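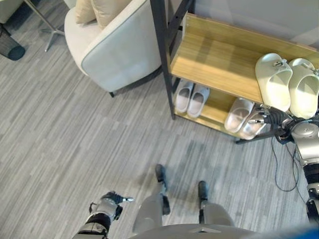
Cimia > Robots > Household chores

Chore robots are machines meant to do housework such as tidying, folding and loading. Putting shoes away is a common test, as slippers on a two-level rack must be gripped one at a time, the lower ones under a shelf. Most machines remain slow at it. 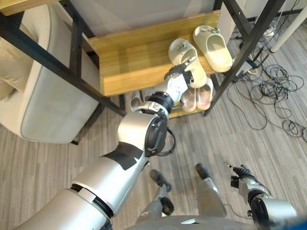
Tedden argues that speed matters little if the owner is out all day. Others want a job finished in 7 minutes or less.

Hands with separate fingers suit soft goods but need more upkeep than simple clamps.
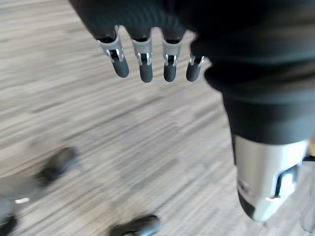

Shirley Paquette

Shop-floor work is further along, with parts arriving in known positions. Homes change daily, and no general chore robot is in wide use.

Comments (2)
Arai: What about stairs?
Statia: Laundry first, please.

Contact | © Cimia | Back to top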